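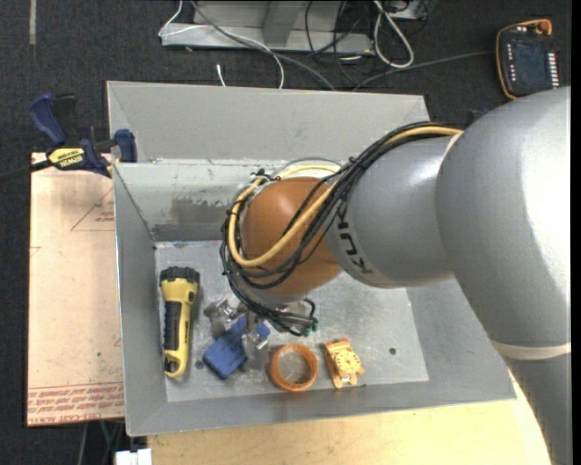 From: Yesenia Tello
To: Plidska shop list
Date: Sat 29 July
Subject: Re: [plidska] What belongs in the loose-items bin

I'm quoting the earlier message in full for the people who joined the list after it went out. My answers are underneath.

> Hi all,
>
> We moved the bench last week and now have one gray sheet-metal bin
> where there used to be a bin and two drawers. Before it fills up
> with everything anyone has ever put down, can we agree on what
> goes in it?
>
> Things I'm unsure of:
>
> - Flashlights. They were on hooks at the old bench. Do they stay in
> the bin or do we put the hooks back up?
> - Rings and other flat things. They slide to the corners and they
> are a pain to pick up off bare metal.
> - Whether to line the bottom. Espinoza had foam in theirs and I
> remember it shedding.
> - Labels. Inside, outside, or none.
>
> I'm at the Fluketport site until Thursday and can pick up hooks or
> liner on the way back if somebody tells me what to get.
>
> Esus

Flashlights: one in the bin, the rest on hooks. The yellow and black one can be the bin one. The yellow shows up well against the gray, and the loop on the tail end gives you something to grab when it's lying against the side. Please check that it's switched off before you put it back. I replaced the batteries in two of the others this month and both had been left on overnight.

Four hooks would be plenty. Get the screw-in kind. The adhesive ones came off the old bench every December when the heat went on, and I don't want to repaint that board again.

Rings: keep the orange one in the bin. Leave it lying flat in the open and don't hang it over the flashlight or stack anything on top. If you can't get a fingernail under it, press down on one side and slide it to the wall, then tip it up against the metal. Smaller rings and washers should go in the lidded tubs on the shelf. They don't belong in the bin at all, and I took out a handful on Tuesday that had worked their way into the seam.

Liner: no foam. Mine at home did the same thing and I was picking crumbs out of everything for a year. If we line it, I'd use the thin ribbed rubber sold for tool chests, cut a little short so that it can be lifted out and rinsed. I'm also fine with leaving the metal bare. It's noisy when you drop something in but it wipes clean, and you can see right away if something has leaked. I would like to try it bare through the end of August and then decide.

Labels: outside, on the short end facing the door. One label, large print. We don't need a list of contents on it because the contents will change and the label won't.

Two more things while we're on this.

First, the limit. I'd like to keep it to 5 items. I know that sounds low for a bin that size, but the old one had 81 things in it when I emptied it onto the floor, and I had to go through every one. With a few large items spread out on the bottom you can see what is there and what is missing. Anything that doesn't fit the limit goes on the shelf.

Second, no sharp edges. No blades, no cut wire, no broken clips. People reach in without looking.

Esus, if you do stop on the way back, the hooks are what I need most. A box of 100 is too many, so please look for the small packs. Keep the receipt and put it in the envelope by the phone. Skip the liner for now.

If anyone disagrees about the limit, please reply to the list by Wednesday and not to me directly, so we only have to talk about it once.

Yesenia Tello

_______________________________________________
Plidska shop mailing list
To leave the list, send a blank message with "unsubscribe" in the subject line.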